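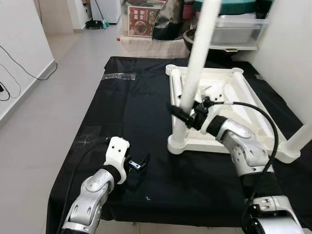

4. When famous people share the clip

4.1 What we were looking for

The most enjoyable part of this project has been watching what happens when a well-known person turns out to be a fan of somebody else's programme. A singer or an actor posts a short clip of ordinary viewers on a sofa, adds a line or two of delight, and the replies fill up with people who are every bit as delighted. Earlier work on fan talk mostly has the admiration travelling one way, from the living room up to the star. In our material it goes both ways, and we think that deserves a section to itself.

We collected 300 posts in which a performer shared a clip from one of two programmes, the sofa show Tjoa and the late chat show Gaston. Both go out across the Olach region and both have a lively following online. We read the replies under each post and sorted them by what the writer seemed to be responding to: the star, the programme, the people in the clip, or the song or film being talked about. Many replies did several of these jobs at once (a joy to read, a headache to code), and we kept them under every heading that fitted.

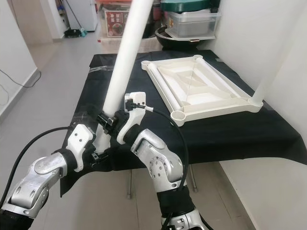

Replies to Tjoa clips were warmer towards the people on the sofa than towards the star who had shared them, which surprised us very pleasantly. Viewers asked after the dog, praised the curtains and wanted to know where the biscuits came from. The opening still mattered a great deal here, as most people met the clip as a small square on a phone before they pressed play. A still with one bold line in it holds up well at that size. Sofa shots seldom have a line like that, and what did the same work for Tjoa was a raised arm or a face caught mid-laugh.

Gaston clips behaved quite differently. Replies there stayed with the star and with whatever the star was promoting, and the host was hardly mentioned. When a chart position came up, the thread turned into a party, with fans posting the same three or four lines of the chorus at each other until well past midnight. We would love to know how many of them had watched the programme itself.

4.2 Viewing at home
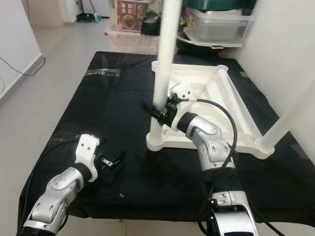
Sutville, November

We sat in with 12 households while they watched, visiting each one in the evening and staying until the end of Gaston at 10. Phones were out in every room. The talk was wonderful! People read posts aloud over the programme, argued about whether a singer had written her own message, and paused the set to find a clip they had half remembered from the week before.

What came through most strongly was how much a share from a famous viewer pleased people who had already been watching for years. One mother and daughter described it as having their taste confirmed. In another house a shared clip had brought back a grandfather who gave up on Tjoa after its first series, and he now had firm opinions on all of the families in it.

There was some grumbling too. A few long-standing viewers felt that the replies had become crowded with people who cared only for the star, and they had moved their own chat to private groups, where we could not follow. Our reply counts therefore lean towards newer and louder fans, and section 5 returns to this when we compare the threads with the household talk.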